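Stimstead wants you to pay to breathe its old air

Comments (40) | Shares 500

The town of Stimstead says it has found a fix for its empty downtown: turn the upper floors of old shops into apartments and let the rents pay for the repairs. The plan went before residents in February. It came with a lot of promises and very few numbers.

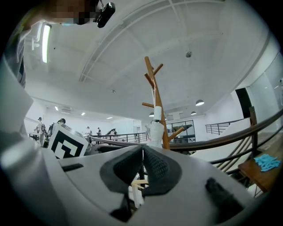
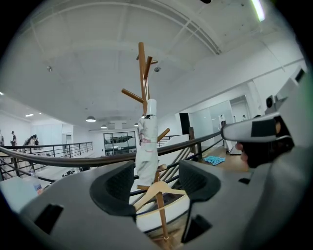
Pramila Lodhi isn't buying it. She told the meeting that the town tried the same thing on Garg Street, and that the only people who came out ahead were the ones selling windows. Two units were finished there. One of them is still for rent.

The developer, Lutberg, says this round will be different. It points to lower loan costs and a faster permit desk. It would not say what the apartments will rent for, only that they will be "in line with the area," which could mean anything in a town where the area is mostly closed stores.

Then there is parking. The plan calls for 50 spaces behind the old bank, on a lot that already fills up before 9 a.m. Asked where the shoppers would go, project manager Aurel Husar said a study was under way. He did not say when it would be done or who was paying for it.

Supporters say doing nothing costs money too, and they have a point. Roofs leak whether or not anyone lives under them. But a leaking roof is a reason to fix a roof. It is a weak reason to hand over a tax break before anyone has seen a rent figure.

The town expects to vote in the spring. The parking study has no due date.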